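About Us

Wameo is a small robot service shop. We set up two-arm cells, we look after them, and when something starts to rattle or drift, we come out and fix it. I started the company after years of doing that work for other people, and I still do a good share of the visits myself (my knees would like a word about that).

Most of our customers have one or two cells and no robot person on staff. Jenero was our first, and we still go there every other Wednesday. Rawat came next, then Ornura, and by now we have 331 visits in the log. I love flipping back through it – the early handwriting is terrible!

So what happens on a visit? We start with the grippers. The screws in the linkages get checked one by one, then the finger pads, and a pad that's worn shiny gets swapped on the spot. After that I run each arm slowly through its whole reach and watch the cable. If the loop is too short it pulls at the wrist, and if it's too long it will catch on something sooner or later, usually at 4 p.m. on the day before a holiday. 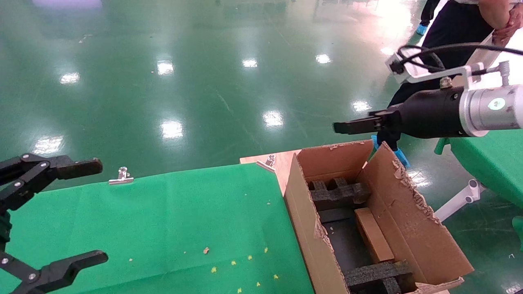 Both grippers over the green cloth, with a box and block at the back of the table.

Then comes the table, which people tend to forget. A cloth that creeps even a little will throw off a pick, so we pull it flat, clip it along the edge and brush off the crumbs. Last of all we run 100 slow picks with the customer's own parts. If one goes wrong, we go back to the pads and start again.

A full setup is a bigger job. We bring the arms in, bolt them down, line them up with each other and stay until your people are happy running the thing without us. Spare pads and screws live in our van, all 810 of them at last count, and we cover anyone within 300 miles of the shop.

Got a cell that's acting up? Call us, and tell us what noise it's making – I really do want to hear you do the noise.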